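The Pistemcombe winter coat and blanket collection is open again, and drop-off works the same way it did last year. Bring clean items to the side door of the Berge building. Please pack them in plain boxes that one person can lift. 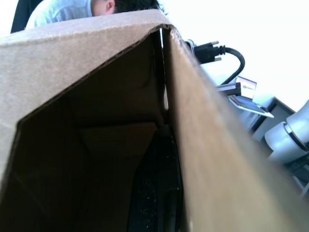
PISTEMCOMBE, December 2021. Last season the collection took in 107 coats and 23 blankets. Children's sizes ran out first, and men's large went soon after. Blankets are short again this year, so we are asking for those ahead of everything else. Twin size is fine. We can't take pillows, electric blankets or anything with a broken zipper.

Write the contents and sizes on a sheet of paper and lay it on top of the clothes. Leave the box untaped. Orhun Türkmen checks each one before it goes to the Henora Street pantry.

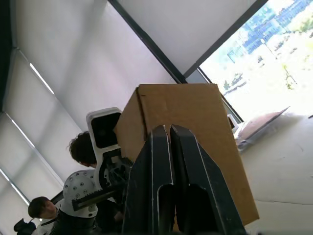 Ragnvald Strömberg writes that the side door should stay open until 7 p.m. at least one night a week, as people on the late shift couldn't get there last year. We have set Thursday for that. Other days it closes at 5. The collection runs through the first week of March.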